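2021-04-19

I finally finished the big sourdough notebook! It has 444 handwritten pages and 108 of those are loaves I would happily eat again. I started it in February of last year, when I got a jar of starter from the bakery in Kemham and had no idea what to do with it.

The thing I love most about bread is how much you get out of so little. Flour, water, salt, and then you wait. My first loaves were flat as a plate, and I still ate every one of them with too much butter (no regrets).

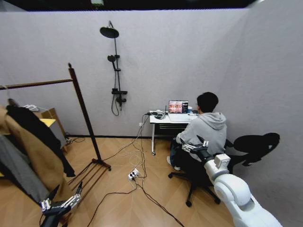
The small room, gray walls and wood-look floor.

What changed everything for me was a bag of Sorrentino flour. I had been using whatever was on the shelf, and the dough always went slack on me by the second fold. With the new bag I kept the same recipe – 200 grams of starter, 100 grams of rye, the rest white – and it held its shape all the way to the oven. I did a little dance in the kitchen.

Then I got greedy and tried the olive loaf from the Daleo cookbook, and that one took me five tries. Dry your olives! Pat them down, leave them on a towel overnight, and fold them in late.
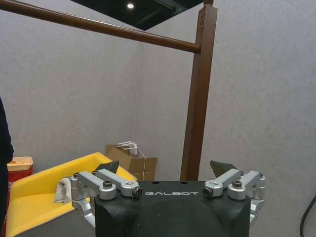 The other tip I keep passing on is to let the loaf cool all the way before you cut it. I know, I know. It smells amazing and the crust is crackling at you, but a warm loaf turns gummy under the knife and a cool one slices like a dream. I bake in the evening now and go to bed – breakfast is so much better for it.

Next up is a seeded rye, and I already have the first page of the new notebook ruled.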